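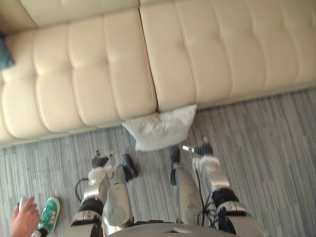

Chapter 7
Wedding Speeches and the Order of Speaking

12 shares
3 comments

A wedding reception is a public occasion held among people who know one another to very different degrees. Some guests have known the couple since childhood, while others have met only one of them. The speeches are the one part of the day in which the whole company listens to the same thing at the same time, and the person who plans a reception must give them the same care as the meal or the seating.

This chapter deals with the spoken part of the reception. It sets out who may be asked to speak, in what order, and for how long, and it considers the duties of the host towards both speakers and guests. The writing of invitations was treated in an earlier chapter and is not repeated.

7.1 Who speaks

Custom in Britain long gave three speeches to a wedding: one by the father of the bride, one by the groom, and one by the best man. Many couples now depart from this pattern. A mother may speak in place of a father, both partners may reply together, and a sister or an old friend may take the part once kept for the best man. The planner should not assume any arrangement. The couple should be asked early whom they wish to hear, and each speaker should be invited in plain terms, with enough notice to decline.

A person who declines should not be pressed. A reading or a short toast may be offered instead – many people who dread a speech will gladly read eight lines written by someone else.

7.2 Order and length

The order of speaking should be settled before the day and given in writing to the speakers, the venue and whoever is to announce them. As a general rule, the host of the reception speaks first and welcomes the guests. The couple reply and give their thanks, and the friend or relation who is to entertain the company speaks last.

No single speech should run beyond seven or eight minutes, and the speeches taken together should be over in 20. Where more than three people are to speak, the time allowed to each must be reduced. Some planners divide the speeches between the courses. This suits a long meal, but the kitchen must agree to it beforehand.

7.3 A case for study

The Zulau reception, to which this chapter will return, was a November wedding with 77 guests. The planning firm, Plirance, was told of four speakers and learned of a fifth on the morning itself. The meal had been timed by the caterers, Catitach, and could not be moved. The planner asked two of the speakers, both cousins of the groom, to share a single toast, and the meal was served at the hour agreed.

Students should consider the following points as they read:

- at what stage the list of speakers ought to have been closed;
- who had the authority to add a name to it;
- whether the fifth speaker might have been heard at another part of the day.

7.4 Toasts

A toast is a request to the guests to drink to a person or a hope. It may end a speech or stand alone. The words of the toast itself should be few, so that the company can repeat them, and glasses must be filled before the speaker rises. The planner should confirm with the venue who is to fill them and at what signal.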